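Isier Long-Handled Wooden Spoon, Item 2684

Kitchen Tools > Spoons and Spatulas > Wood

Product overview

The Isier 2684 is a one-piece wooden spoon for stirring, mixing and serving. It has a long rounded handle and a wide head, and it is sold in one color, a reddish brown that varies from piece to piece. There are no joints, ferrules or inserts. The spoon is suitable for pots and pans with nonstick, enameled, stainless steel or cast iron surfaces.

The item is stocked in single units and in cartons for restaurants, cooking schools and rental kitchens. Both versions are the same spoon. Carton stock is supplied without the hang card.

Handle and head

The handle is slender through the middle and becomes slightly thicker toward the lower end. The narrow section is where most users place the thumb and first finger for light stirring. For stiff mixtures such as bread dough or polenta, the hand moves down to the thicker part, where there is more wood to hold and less tendency for the spoon to turn in the palm. The cross section is rounded for the full length of the handle, with no flats and no hard edges.

The head widens from the neck in a gradual flare. There is no step at the transition, so batter does not collect there and the neck can be wiped in one pass. Grain runs along the length of the spoon. Darker streaks are normal and are not grounds for return.

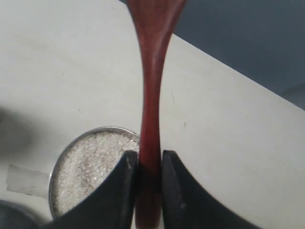

Finish is smooth with a low sheen. It is applied at the factory and dulls with washing, first on the head and later on the handle. The change is cosmetic. Customers who want to keep the original sheen should oil the spoon on the schedule given under Care. Sanding is permitted with fine paper, along the grain only, followed by oil.

Specifications

Item number: 2684
Type: long-handled spoon
Material: wood, one piece
Color: reddish brown, natural variation
Handle: rounded, tapered
Finish: smooth, low sheen
Carton quantity: 90
Hang card: single units only
Dishwasher: no
Microwave: no
Oven: no

Care

Wash by hand in warm water with dish soap before first use and after each use. Rinse, wipe with a towel and stand upright in an open crock until dry. Do not soak. A spoon left in a full sink overnight will take up water at the end grain and may split as it dries.

Apply food-grade mineral oil when the surface looks pale or feels rough. In a home kitchen that is normally every 2 months. In a commercial kitchen it is more often, and the spoon should be checked weekly. Wipe on a thin coat, leave it overnight and remove the excess with a dry cloth. Cooking oils are not recommended – they turn sticky and pick up odors.

Tomato, turmeric and beet will stain. Baking soda and water, rubbed along the grain, removes most of the color. Retire the spoon if a crack opens in the head or the neck, as cracks cannot be cleaned reliably.

Related items

Flenuto utensil crock, wide mouth. Holds the 2684 upright with the head clear of the rim.
Georgiou spoon rest, single. The rest fits the head of the 2684 but does not support the full handle.
Isier 198 slotted spoon. Same handle profile and finish as the 2684, with a slotted head.

Ordering

Single units ship from the Bustineck warehouse on the next working day. Cartons ship separately and may arrive on a different date from the rest of the order. Carton orders cannot be split or mixed with item 198.

Unused spoons may be returned in their original packaging. Washed or oiled spoons are not accepted unless there is a manufacturing fault, in which case send a photo of the fault with the order number before shipping anything back. Color difference between two spoons in the same order is not treated as a fault – customers who need a close match should say so in the order notes, and the warehouse will select from stock on hand.

Trade accounts and carton pricing: Ashraful Selvanayagam, Bustineck warehouse

Page updated November 28, 2022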